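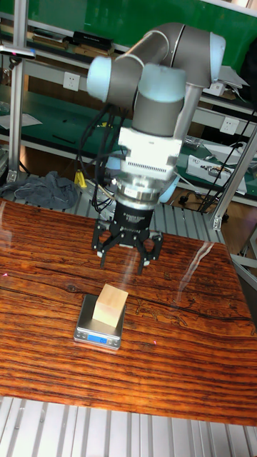 A wooden tabletop with the gripper open above it.

Looking After a Wooden Table, the Slow and Easy Way
By Vlasta Halilović
Updated 2024-12-08

I have had letters about tables all fall, so I've finally sat down at mine to put everything in one spot. Mine is 78 inches long and came out of a farmhouse near Clanton, and it has been through a lot of homework, a lot of pie dough and one very bad evening with a bottle of grape juice. It still looks lovely, if you ask me, and I don't spend much time on it. Most of what follows is small stuff you can do while the kettle heats up.

Find out what finish you have

Before you buy a single thing, put one drop of water on a spot where it won't show, the underside of a leaf for instance, and go do something else for ten minutes. If the drop is still sitting up like a bead when you come back, you have varnish, lacquer or some other hard coat. If it has soaked in and left a darker spot, you have oil or wax or bare wood, and that spot will dry out by suppertime so please don't worry about it. Do write the answer down somewhere. I keep mine on a piece of masking tape stuck under the apron, along with the date I last oiled, and I have blessed that piece of tape many times over.

Everyday wiping

A soft cotton cloth, wrung out until it hardly feels damp, and a drop of plain dish soap if things are sticky. Wipe with the grain. Follow with a dry cloth right away, and I do mean right away, before you answer the phone! Old T-shirts are better than anything in a package. Cut off the seams and the hems first, though, or you'll be dragging a hard little ridge of thread across your nice table every morning.

Leave the spray polish at the store if you can bear to. My mother loved hers, and I loved the smell, but the silicone in some of them builds up over the years and makes refinishing a misery later on.

Crumbs and grit

Sweep first, wipe second. Salt and sugar will scratch as well as sandpaper if you push them around under a cloth, and a clean two-inch paintbrush gets them out of the cracks between boards. I keep one in the silverware drawer, which visitors find peculiar.
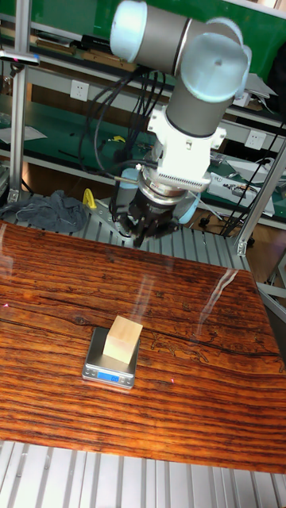
Fingertips just above the wood.

White rings

Those cloudy rings from a hot mug or a wet glass are usually moisture caught in the finish, so they look a good deal worse than they are. Start gently. Lay a dry cotton cloth over the ring and go over it with an iron on the lowest heat, no steam, for a few seconds at a time. Lift the cloth and look. Go again if it's fading. I have had rings vanish in under a minute, and I've had one that took me most of an afternoon, on and off, with the radio going.

If the iron doesn't do it, try a dab of plain petroleum jelly left on overnight. My neighbor in Mekville swears by mayonnaise - same idea, really, but I don't care for the smell in the morning.

Black rings are another matter. Those have gone through to the wood itself, and getting them out means sanding and probably a wood bleach. I'd take that to somebody who does it for a living unless you enjoy that sort of project.

Scratches

For light ones on an oiled table, rub a walnut half along the scratch, wait five minutes and buff. It works on darker woods much better than on pale ones. For a varnished top, a wax crayon in the right color does nicely. Buy two shades, one a touch darker than you think you need, and blend them with your fingertip.

For a dull patch that's a little rough to the touch, I use a 1000 grit pad with a few drops of oil, going very lightly in the direction of the grain and stopping to feel the surface every few strokes. Your hand is a better judge than your eye. Stop sooner than you want to. You can always go back tomorrow.

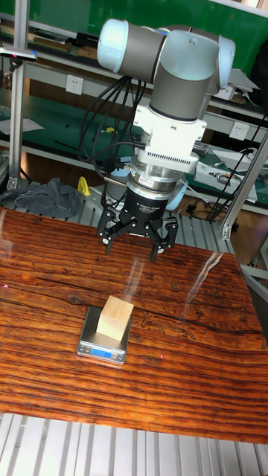 Wood-grain top, with black cables looping down on the left.

Oiling, for those with an oil finish

I do mine in May, when the windows can be open, and again in early winter if it's looking thirsty. Clear everything off, wipe it down, and let it dry for a good few hours. Then pour a small puddle in the middle and spread it out thin with a folded cloth. Thin! The biggest mistake I see is too much oil, and then people write to tell me that their table is tacky and the napkins are sticking to it. Let it sit for twenty minutes and wipe off everything that hasn't gone in, then go over it once more with a fresh cloth.

Now please read this bit even if you skip the rest. Cloths with linseed oil or other drying oils on them can heat up by themselves and catch fire if they're left in a wad. Spread them out flat outdoors, away from the house, until they're stiff and dry, or soak them in water and keep them in a metal can with a tight lid. Don't toss them in the kitchen trash.

Winter air

Wood moves. It shrinks when the furnace is on and swells when the weather turns muggy, and a wide table can change enough that the leaves won't close. I bought a cheap humidity gauge from the hardware store on Vlachou Street, and when it reads 47 percent in my dining room, the table and I are both happy. A pan of water near the radiator helps some, and so do houseplants, if you keep saucers under them and felt under the saucers.

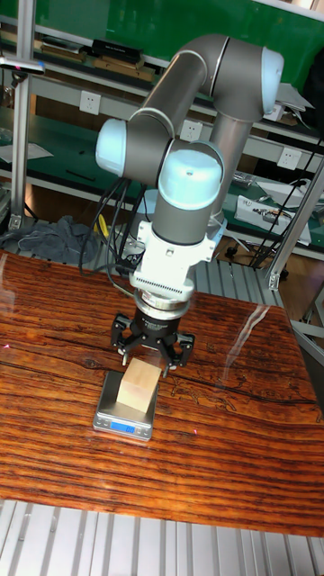 Felt, by the way, is worth buying by the sheet. The ready-cut dots come unstuck and end up in the dog's bed. Cut your own a little smaller than the base of the lamp or the bowl, press them on and leave them overnight before you turn the thing right side up. Check them when you change the clocks, and throw out any with grit pressed into them.

Sunshine is the other thing to watch. If your table stands by a window, turn it end for end once in a while, and don't leave the same runner on it all summer or you'll find a nice crisp stripe underneath. I did exactly that the year we moved from Skoston, and you can still see it when the light is low. If you have extra leaves in the closet, bring them out now and then so they age along with the rest, and store them flat, with an old sheet between them.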